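Celley Fluffy Bed Jacket, Cream
Home / Nightwear and Loungewear / Jackets
Item 61-11
In stock

Overview
Sizes
Care
Shipping and returns

A warm, short-pile jacket for evenings, cold mornings and sitting up in bed with a book. Celley makes it in one color, a soft cream white. The sleeves are cut wide so they go over pajamas or a long-sleeved nightgown without bunching at the elbow. The front is trimmed with a beige braid that runs down the opening and up along the neckline, where it makes a V. 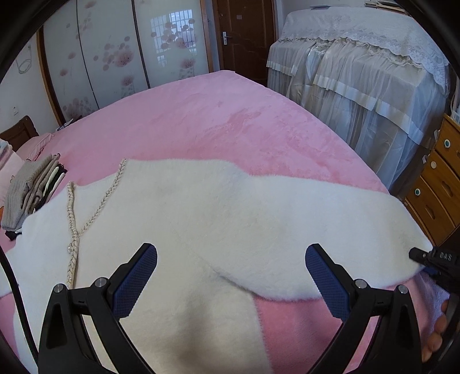

Celley jacket in cream, laid out on a pink blanket. Braided trim and button at the front opening.

Details
Color: cream white with beige braid
Neckline: V, trimmed
Sleeves: wide, rounded at the cuff
Closing: small shiny button beside the braid
Pile: short and furry
Pockets: none
Lining: none

Fit
The jacket is meant to be loose. If you are between two sizes, take the smaller one unless you plan to wear it over a thick sweater. The shoulder seam is set low and will sit a little down the arm on most people. To compare it with something you already own, lay both flat with the sleeves out and measure straight across from cuff to cuff.

Sizes
Small: fits US 4 to 8
Medium: fits US 10 to 14
Large: fits US 16 to 20
The length is 29 inches from the back of the neck in medium. Small is 2 inches shorter and large is 2 inches longer.

Fabric and feel
The pile is the same on the body and the sleeves. It picks up the light differently depending on which way it lies, so one part can look whiter than another when the jacket is folded or turned back. New jackets shed a little for the first few wears. Shake the jacket out by a window or outdoors before you wear it the first time.
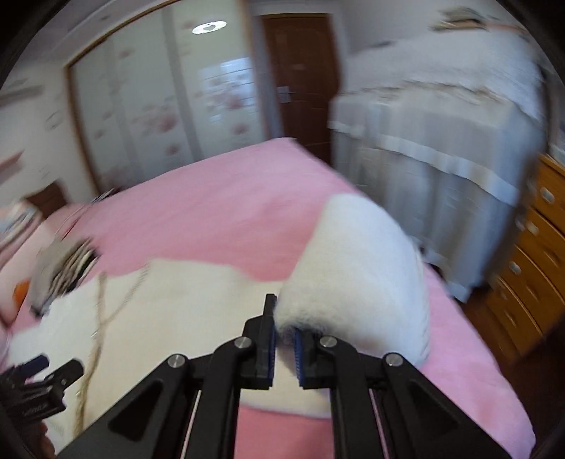 The pile with one part lifted and folded over. Beige cord trim at left.

Care
Machine wash cold on the gentle cycle, in a mesh bag. Fasten the button first. Wash with light colors only. Do not use bleach or fabric softener, which flattens the pile.
Dry flat on a towel. Do not tumble dry. Keep away from radiators and open flame. Do not iron the pile or the braid.
When the jacket is dry, go over it with a soft clothes brush in one direction. If the braid has twisted in the wash, straighten it by hand while it is still damp and let it dry in place.

Storage
Fold it loosely and keep it on a shelf or in a cotton bag. Vacuum bags are not recommended, as the pile takes a long time to come back up. A hanger is fine for short periods if it has wide shoulders.

Questions from customers

Can the button be moved?
Yes. It is sewn on by hand with ordinary thread. Leave the braid alone when you cut the old stitches. Replacement buttons can be ordered separately under item 61-2.

Is it see-through?
No. The backing is a close knit.

Does it come in other colors?
Not at present. The Inska robe has a similar pile and comes in gray and rose, but it is full length and has a tie belt.

Can I wear it outside?
It is made for indoors. Wind goes through the knit and the pale color marks easily.

Customer comments

"Bought the medium for my wife in August, which she thought was silly until the house got cold. The sleeves are wide enough for her to push up when she does the dishes. The button was a bit loose and I put a few stitches in it." Helmut Hollmann

"Good jacket. It shed on my dark pants for the first week and then stopped. I would have liked a pocket." Reinhold Reinholz

Shipping and returns
Orders placed before 11 a.m. leave our Sekholm warehouse the same working day. Unworn jackets can be returned within 29 days with the tags on. Please fold the jacket with the braid on the inside so it does not catch on the packing tape.

Related items
Inska full-length robe
Ehlers bed socks
Ehlers clothes brush, soft
Mesh wash bag, large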